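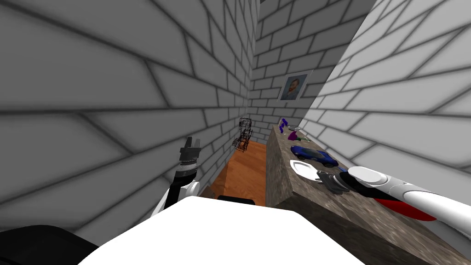
FOR IMMEDIATE RELEASE

Sullbridge FC Confirms Scope of Pitch and Lighting Work at Chornovol Park

SULLBRIDGE, 21 April 2018 – Sullbridge FC has approved the replacement of the playing surface, subsurface drainage and floodlighting at Chornovol Park. Work starts in October, after the final home match of the season, and the ground will stay closed to all teams until the new surface has passed acceptance testing.

The contract for the surface and drainage has been awarded to Givwood, which also maintains the two grass fields at the club's training site. Lighting will be supplied and installed by Gredow under a separate contract. Both contracts are fixed price. Terms are not being disclosed.

Surface and drainage

The existing field is native soil with a sand top dressing. Infiltration rates measured over the past two seasons fell below the club's own minimum in both penalty areas and along the touchline in front of the main stand. Three home matches were postponed last season with standing water on the field, and one was abandoned at halftime.

Givwood will strip the present turf and root zone, regrade the base, and install 14 lateral drain lines feeding a new collector pipe behind the north goal. The laterals run across the width of the field. A gravel layer and a sand-based root zone will be placed on top, followed by sod grown off site. The irrigation main will be kept. All sprinkler heads and valves will be replaced, and the control unit will be moved from the groundskeeping shed to the plant room under the main stand.

The field dimensions do not change. The finished grade will be slightly higher at the center line than at present to give an even fall toward both touchlines. The technical areas will be rebuilt to match.

"The drainage under the field was put in piecemeal and the drawings we have don't agree with each other," said Emmett Sorensen, director of operations at Sullbridge FC. "We looked at repairing the worst sections. The survey found crushed pipe in places we had assumed were sound, so the decision was to take it all out and start from a known base."

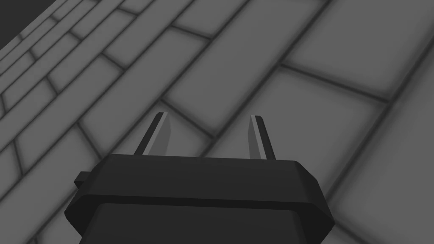

STADIUM & FACILITIES

Floodlighting

The current metal halide fixtures will be removed from all four masts and replaced with LED units. The masts passed structural inspection and will be reused with new head frames. The design calls for a maintained average of 400 lux across the playing area, with a uniformity ratio to be verified by grid measurement before handover. Readings will be taken at night with all fixtures at full output, and again at the reduced training setting.

Gredow will also replace the switchgear and run a new feed to the two masts on the east side. Fixture aiming has been calculated to limit spill onto the houses behind the east terrace. Residents on that street will receive the lighting plan by mail before work begins.

Capacity

While the field is out of use, the club will install 313 additional seats on the section of the east terrace that is now closed. The section was taken out of service when its handrails failed inspection. New rails, aisle markings and a second exit gate are included in the work. On completion, the certified capacity of Chornovol Park will be 3045.

Season ticket holders will not be moved. Seats in the reopened section will be offered first to supporters on the existing waiting list, then placed on general sale.

Effect on fixtures and training

No first-team home matches are scheduled during the construction period. The women's team and the under-18 side will play their remaining home matches at the training site, where attendance is limited and there is no covered seating. Kickoff times for those matches will be published by the ticket office once the league has approved the change of venue.

The club shop and ticket office will remain open throughout. The parking lot off the north entrance will be used for material deliveries and will be closed to the public. Drivers should use the west lot.

"The sod needs time to root before we put studs on it," Sorensen said. "If the shear strength readings aren't where they should be, we will ask the league to start us with away matches. That has already been discussed with them."

Accreditation and site access

Media wishing to visit the ground during construction should apply to the club office in advance. Access will be escorted, and hard hats and safety footwear are required. Drawings of the drainage layout and the lighting plan are available on request.

About Sullbridge FC

Sullbridge FC fields men's, women's and youth soccer teams and plays its home matches at Chornovol Park.

Media contact: Emmett Sorensen, Director of Operations, Sullbridge FC

###

We use cookies to remember your settings and to measure traffic to this site. By continuing to browse, you agree to our use of cookies. Accept | Cookie settings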